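1/ Okay, a few of you asked what I've been doing with my evenings since January, and the short version is: teaching a robot arm to put a block where I want it, by driving it myself, over and over, from a desk chair with a bad wheel. The long version is this thread. Get a drink!

2/ The arm lives in a simulator, so nothing I do can break anything (this has been a great comfort to me). I steer it with a little handheld controller. Move my hand left, the gripper goes left. Squeeze the trigger, the fingers close. It sounds like a video game and for the first evening it felt like one.

3/ The idea is that you do the job yourself plenty of times, the computer saves every motion, and then a program learns to copy you. Each run is called a demonstration, or a demo if you're tired. Our target for the block task is 200. I'm at 141 as I write this, with a sore thumb.

4/ The first 50 got thrown out. All of them! Elin Skyrme, who set up the project and is much kinder than she needed to be, played a few back for me and I could see it right away. I'd swoop in, stop, think, wiggle, back off, swoop in again. The program learned the thinking and the wiggling beautifully. It would hover over the block like me trying to pick a melon.

5/ So now I decide what I'm doing before I press record. One smooth path over the table, down, close, up. If I catch myself dithering I hit discard and start again, and I try not to take it personally.

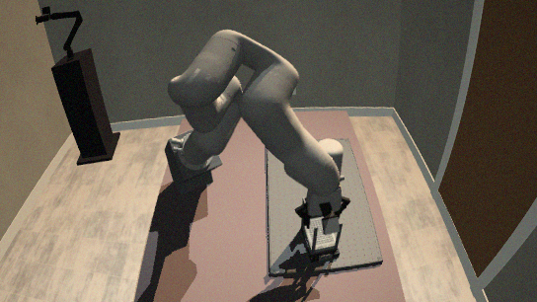 Gripper right down by the plate with the little block. Look at that elbow, folded up like a lawn chair.

6/ About that elbow, by the way. When you steer by the hand, the software works out what the rest of the arm does, and sometimes it picks a shape you would never choose. Nia Bellis taught me to pull back up and come in from a slightly different side when it gets too bunched — she calls it "letting it breathe," and I've started saying it out loud to the screen.

7/ The hardest part for me is depth. On a flat screen it's so easy to think you're right over the thing when you're a good inch in front of it. Shadows help a lot. I watch the gripper's shadow nearly as much as the gripper now, and I wish I'd started doing that in week one.

8/ Somebody asked whether I just do the same motion every time. No, and please don't! The block's start position gets shuffled between runs, and I try to come at it a bit differently too. We had one batch, the one we named Rodden, where I got lazy and used the same approach for 16 in a row, and the copy trained on it was hopeless whenever the block was anywhere else. The next batch is called Eynon and it's much more mixed.

9/ Things I keep on the desk: water, a hand towel, a sticky note that says SLOW DOWN AT THE END. I always want to rush the last bit, when the fingers are nearly there, and that's the very bit the program needs to see done calmly.

10/ More tomorrow if my thumb allows. If any of you have done this with a real arm, the kind where you take hold of it and move it through the job by hand, I'd love to hear how it compares. Does your shoulder get tired? Do you talk to it as well?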